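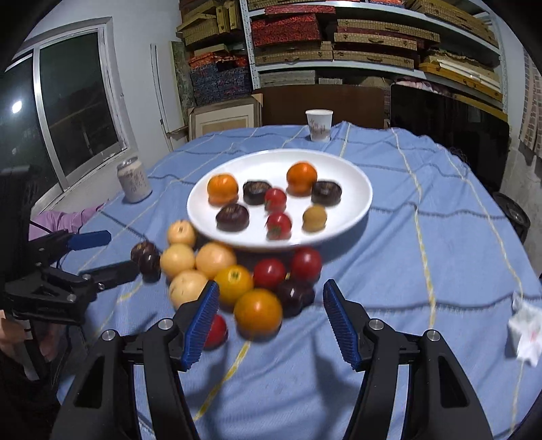
Pimentel Community Help > Home and Kitchen > Laundry and Stains

Fruit juice stains on cotton tablecloth, already been through the wash once

Asked by Heloísa Brito, October 31, 2024
Viewed 200 times

Hi all, quick one as I need this sorted before the weekend. Got a cotton tablecloth with old fruit stains on it, mostly plum I think, maybe some cherry. Brownish now, with a darker ring round the edge of each. They happened in June at my sister's lunch and I didnt see them till I'd washed it at 40 and put it away in the cupboard. Came out last week and there they were.

Tried so far:
Normal wash again with Beria powder, no change.
Salt and lemon juice left on for an afternoon. Slightly paler, maybe wishful thinking.
Vinegar. Nothing, and the kitchen stank.

It's a woven check, coloured, so I'm scared of bleach. Label says 60 max, no chlorine, medium iron. Not been tumble dried as far as I remember but it HAS been ironed, once. Is that it, are they set for good? Or is there something stronger that wont take the colour out. Don't want to spend a fortune, the cloth wasn't dear, I just like it and it's the only one that fits the table with the leaf out.

Thanks in advance

3 answers

Solange Lins
Marked as helpful by the asker

Not set for good, or not always. Ironing doesn't help but I've had worse come out.

What you want is oxygen bleach, the powder kind (sodium percarbonate). Not chlorine. The triangle on your label probably has two slanting lines in it – that means oxygen bleach is allowed. If the triangle is crossed right out, stop reading and don't do it.

Test first. Bit of hem, dab of the made-up solution, leave it 12 minutes, rinse, dry it, look at it in daylight. Check the white bits for colour creeping in as well as the coloured bits for fading. Woven checks are usually fine as the yarn's dyed before weaving, printed ones less so.

Then:

Fill a bucket or the bath with hot water, as hot as the label lets you. Stir the powder in till it's properly dissolved, the tub tells you how much. Cloth in, all of it under. If you only soak the stained part you can end up with a cleaner patch and a tide line, ask me how I know. Leave it a few hours, overnight if the test went well. Don't put a lid on the bucket, it gives off gas. Gloves, it's rough on your hands.

Wash after at 60, normal powder, no softener. Dry on the line and do NOT iron till you've had a good look. If there's still a shadow do the whole thing again. Mine took three goes, it was blackberry on a pillowcase.

Also skip the lemon from now on. Lemon left on in the sun can fade dyes and it does it in blotches.

Comment from Heloísa Brito
Just looked, two slanting lines! Didn't know what that meant. Will any brand do, I've seen Vukgate in the corner shop?

Comment from Solange Lins
Never used that one. Turn it round and read the ingredients, if percarbonate is high up the list it's fine. Some of the cheap ones are mostly washing soda with a bit of perfume.

Rogério Medeiros

Boiling water. Stretch the cloth over a bowl, elastic band round it, pour from the kettle from a height. Gran did it with every berry stain going. Works in seconds

Comment from Kátia Siqueira
That's for fresh ones though? Hers have been in a cupboard since the summer. And the label says 60.

Comment from Rogério Medeiros
Fair, missed the bit about the cupboard. Still good to know for next time. Careful of your feet

Lucimara Magalhães

Agree with the soak. Couple of things to add.

The brown colour is the sugar and tannin in the juice going dark over time. Why you often don't spot it when it goes in the wash – pale juice dries nearly clear. Anything that's had fruit on it, rinse it in cold straight after the meal even if it looks clean. Bar soap is no good on fruit either, can make it harder to shift. Use liquid.

If the soak leaves a faint ring, glycerine from the chemist. Rub a little in, leave it an hour, wash. Doesn't take the colour out by itself but it softens old marks and then the second soak gets further. I've used Flollard stain spray too, it was ok on wine, did nothing on plum.

Rinse well. I mean twice. Leftover powder goes stiff and yellow under the iron and you'll think the stain's come back.

Comment from Heloísa Brito
Update – one overnight soak done. Small marks gone completly, big one by the corner still there but pale, you'd have to know. Colours look the same as before. Doing a second lot tonight with the glycerine first.

Comment from Kátia Siqueira
Did you go 60 or 40 for the wash after? Got a runner with the same problem, label says 40

Comment from Heloísa Brito
60. For a 40 one I'd guess just soak longer? Solange might know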